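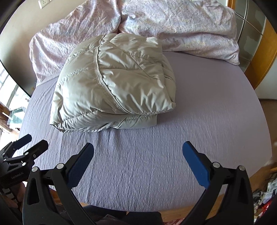
Cauã Siqueira
December 2019
Filed under: Reading & Reception / Contemporary Fiction

4. What readers kept from Mistness

Figure 1. A folded puffer jacket on a lavender sheet.

I had supposed, when I began gathering responses to Jisum's short novel Mistness, that readers would mostly want to talk about the ending. Some did, and at generous length! But of the 143 written replies that came in by November, almost half dwelt on the middle chapters, where Isik goes back to her aunt's flat and does very little there except tidy, cook and listen through the wall to the neighbour, Song, practising the same hymn.

It is a quiet stretch of book, and I confess I hurried through it myself the first time. One reader wrote that she had put the novel down there for two weeks and then found she missed the flat (her word was "homesick"), which seems to me a lovely thing to say of a place made up entirely of sentences. Others remembered rooms that Jisum hardly describes at all, and I come back to these borrowed rooms in the next section, alongside the replies from the reading groups.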